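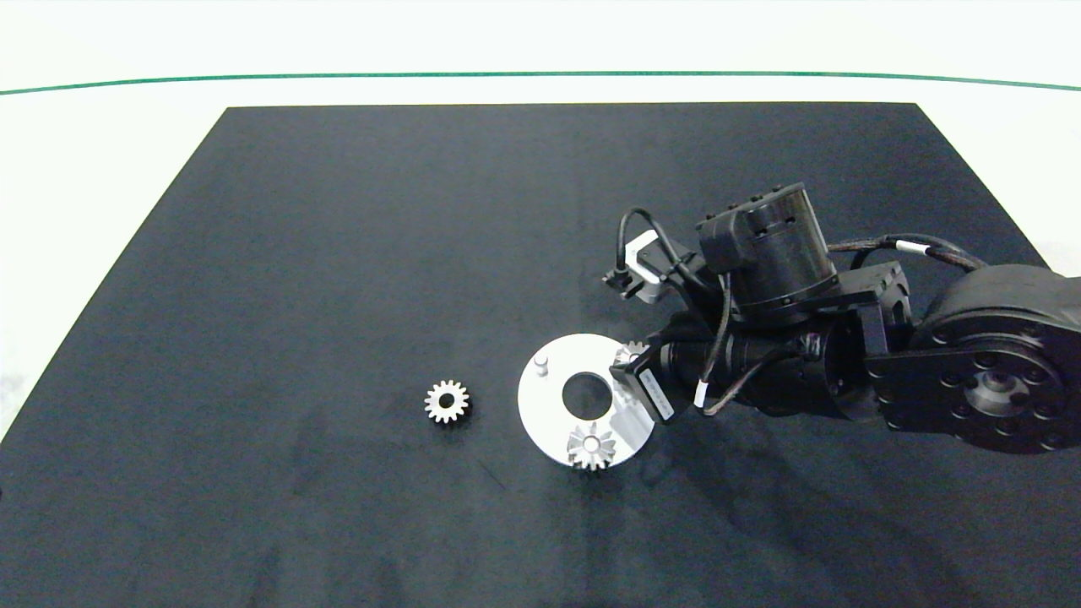

1. Purpose of the project

The Sanside photo club owns several tripods with heads from different makers, and the camera plates do not fit from one to the next. Our group was asked to design a plate that fits the club's heads and does not let the camera turn when it is mounted upright. We called the plate the Heydari, after the street the lab is on.

2. Requirements

The plate had to slide into a standard dovetail clamp and take one quarter-inch screw. The battery door had to open with the plate attached. Members use long lenses, so we also set a load for the twist test: a 200 mm lens on the camera, turned to portrait position and left for 8 minutes. Any turn we could see against a pencil line on the plate counted as a fail.

3. Design versions

We made 3 versions. The first was a flat bar with a rubber pad. It was quick to mill, but the camera turned on it as soon as the lens was fitted, and tightening the screw harder only squeezed the pad out at the sides.

The second had a raised lip along the back edge. The lip stopped the turning, but it also covered part of the battery door. We had measured the camera body with the door closed and forgot that the door swings down before it swings out.

The third version has a shorter lip, moved toward the lens side, and a shallow groove under the door. The rubber pad was dropped. Bare metal against the camera base held better in our tests, although two members of the group would still prefer a thin cork layer to protect the finish.
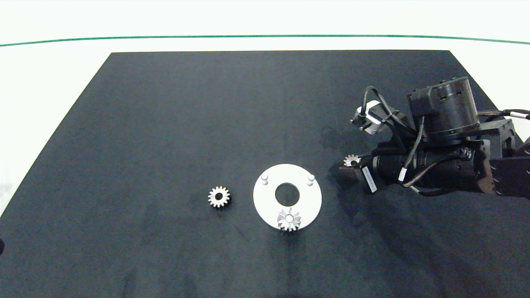
Work mat with the white ring-shaped plate.

4. Testing

Each version went through the twist test on the Skuler ball head and then on the older Sirnonness pan head. Version one failed on both. Version two passed on both but was rejected for the battery door. Version three passed on the Skuler. On the Sirnonness it passed only after we took 9 strokes of a fine file off one side of the dovetail - the clamp on that head is narrower than the drawing we worked from.

We did not test in cold weather, and we did not test with video rigs.

5. Problems

The mill was booked for most of March, so versions two and three were cut close together and we had little time to change the drawing between them. The safety stop screws at the ends of the dovetail were left out of version three for the same reason. The holes are marked on the drawing but have not been drilled.

6. Remaining work

Drill and tap the stop screw holes. Correct the dovetail width on the drawing. Repeat the twist test on the Sirnonness head with a new plate that has not been filed.

Report handed in Tue 6 August.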